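Ovden Film Season: Progress Report to the Wuris Fund
Second period, through the end of January

Summary

The season is on schedule and inside its budget. All screenings planned for this period took place except one, which moved to February after the print arrived without its second reel. Total admissions for the period were 1,311, against a target of 1,000. The target for the full season now looks low, and we would like to discuss a revised one with you before the next payment is released.

Program

The period was given over to family drama, as set out in the application. We showed features from Portugal, Turkey, Romania and Argentina, all with English subtitles, and most with a short introduction before the lights went down. The Turkish titles drew the largest houses. The Argentine pair did poorly on the first night and better on the second, when the local radio station had mentioned them.

The one film we would not book again is the three-hour Romanian feature. The people who stayed liked it very much, to judge by the comment cards, but a good part of the house left at the break, and the late finish meant paying the projection staff overtime. Long films will be shown on Saturday afternoons from now on.

The postponed title has been confirmed with the distributor at no extra cost. Ticket holders were offered a refund or a seat at the new date. Most took the seat.

Valente

Our main commitment under this grant, apart from the screenings, is the short feature Valente, which is being made by Avura with the money set aside for new work. It follows a widow and her two grown sons over one weekend, while they decide whether to sell the family house. The script went through two further drafts in this period. The second son now has a scene of his own near the start, which was the main request from the reading in the fall, and the neighbor has been cut.

Casting is finished. The mother and the older son were cast from the open auditions in Ovden, and the younger son came through an agent. Rehearsals have begun in the hall on Thursday evenings and will go on until the shoot. 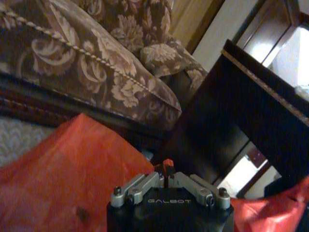
Production design was the slowest part of the work, and it is where we are furthest from the original plan. The application described a house set built from scratch. After pricing lumber and storage we changed to a real house, with only the living room dressed by us. Nearly all of the film takes place in that room, so the seating matters more than anything else in it. The director wanted something a couple might have bought when they married and kept ever since, and the reference for the whole room is now a rose-patterned sofa with a corded edge and a dark wooden frame. Walls and curtains will be kept plain so the pattern does not fight with anything behind the actors. The change from a set to a location saved enough to pay for two extra shooting days.

Camera tests were made with the lights we intend to use. Dark wood lost its detail in the evening scenes, and we have added a small lamp on the floor side of the room to bring some of it back. The tests also showed that the window will need covering for the night scenes even if they are shot after sunset, on account of the street light outside.

Sound is still open. The house is near a road and the traffic is heavy until early evening. We can either start later in the day or record some of the dialogue again afterward. The first is cheaper and the actors prefer it.

School screenings

Morning screenings for high school students continued. Attendance was 1,092 for the season so far, and this number is kept apart from the public admissions given above. Teachers asked for the study sheets to be sent earlier. We have started sending them two weeks ahead, and they have been shortened to a single page with more space for students to write. One school withdrew because of bus costs. We would like to use part of the unspent travel line to bring it back in the spring.

Budget

Spending is below plan in travel, printing and set construction. It is above plan in film rental and in staff hours. Rental went up because two distributors no longer accept a share of the box office and ask for a flat fee. We expect this to go on and have allowed for it in the forecast attached. No transfer between budget lines larger than the permitted amount has been made without your written approval.

Problems and changes

The projector lamp failed during a public screening and had to be replaced, with a delay of forty minutes. We now keep a spare in the booth.

Online booking was out of service for most of one weekend. Sales at the door made up some of the loss. The booking company has credited us one month's fee.

The subtitle file for one of the Portuguese films ran several seconds late. It was fixed for the second showing, and files are now checked in full the day before.

Next period

The shoot for Valente is planned for March, with a first cut to follow in May. A rough assembly can be sent to the Fund before then if that would be useful, without music and with temporary sound. Public screenings continue through April with a group of comedies. The open items on our side are the location agreement, which is with the owner for signature, and insurance for the shooting days, for which we have two quotes and are waiting on a third.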